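Cistia laundry-bathroom, running notes. Posting as a thread so Huguette Tessier stops asking me for it in pieces. Sun 26 July.

1/ Scope: one room doing two jobs, washing people and washing clothes. Rental, so no moving of pipes, no drilling through tile, nothing that can't be put back by September. Everything below is storage, clearances and cleaning.

2/ Fixed points first. Vanity in the centre. Tall stacked unit behind it. Water heater on the wall beside that. Two steps up to the landing. I drew these on graph paper before I touched a single bottle. Recommended.

3/ The vanity has an open frame, thin legs and one low bar. That means no cupboard under the basin, so anything stored on the benchtop stays visible and gets splashed. I allow four classes of item up there: soap, brushes, a mug, whatever cleaner is in use that day. Cloths are tolerated if folded.

4/ Polished black stone shows limescale sooner than any other surface I've looked after. Procedure: squeegee towards the basin, microfibre dry, finish. No vinegar on marble. It etches, and the etch mark looks exactly like the water mark you were trying to remove, so you apply more vinegar.

5/ Alfie Clegg asks whether the stone is sealed. Drop test: a teaspoon of water on the stone, wait 19 minutes, wipe. Dark patch means reseal. I got a faint one near the tap and none elsewhere. Resealed the lot anyway.

6/ Undermount basin. The join under the stone edge collects toothpaste. Old toothbrush, dish soap, weekly. A sprayer will not reach it, whatever the label says.

7/ Brushes in a clear cup. Opaque cups hide the sludge at the bottom. Clear ones shame you into rinsing them.

8/ Water heater. Keep the space under the pipework free so a plumber can get at the valves. Keith Marsden once had to unload a full linen shelf to reach an isolation valve with water coming through the ceiling below. He is still cross and it was his own shelf.

9/ Bins. I sort at the door side of the room, near the steps, so rubbish never has to travel past the basin. Cylindrical bins waste floor area against a straight wall — there is always a dead triangle between them — but they rinse out more easily than square ones. No corners.

10/ Labels on bins: tried paper under tape, lasted a fortnight in the steam. Switched to paint marker on the lid. Holding up so far.

11/ Where it stands now, mid-sort, big box still open:

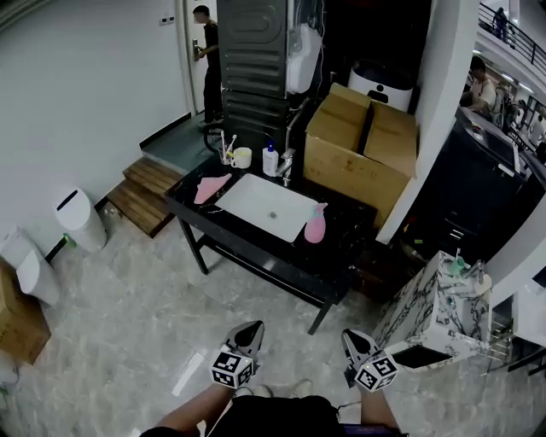 Vanity, stacked unit and heater, with the bins along the left wall.

12/ Cardboard is the remaining problem. It takes up moisture in a room like this and goes soft at the base. Both boxes are to be emptied, flattened and out by Wednesday. Replacements are lidded plastic tubs from Clesov, 83 litres, which is as large as I'm willing to lift when full.

13/ Green bottle on the floor goes up off the floor. Same for the plastic bag. Rule for this room: if it can be kicked, it needs a shelf.

14/ Carol Whiteley asked about the small marble-patterned cabinet at lower right. Staying where it is. The pattern hides splashes far better than the black does and I resent how little work it needs.

15/ Steps. Timber and wet feet are a poor match. Grip strips along the front edge of each tread, 7 mm back from the nose so the ends don't lift. Clean with methylated spirits first or the adhesive lets go.

16/ Outstanding: tubs, grip strips, a hook for the squeegee, one more pass at the tile grout with oxygen bleach. Pauline Cheetham has my long brush. Pauline, I need the long brush.

17/ Correction to 5: wait 15 minutes for the drop test, 19 was only how long I was on the phone.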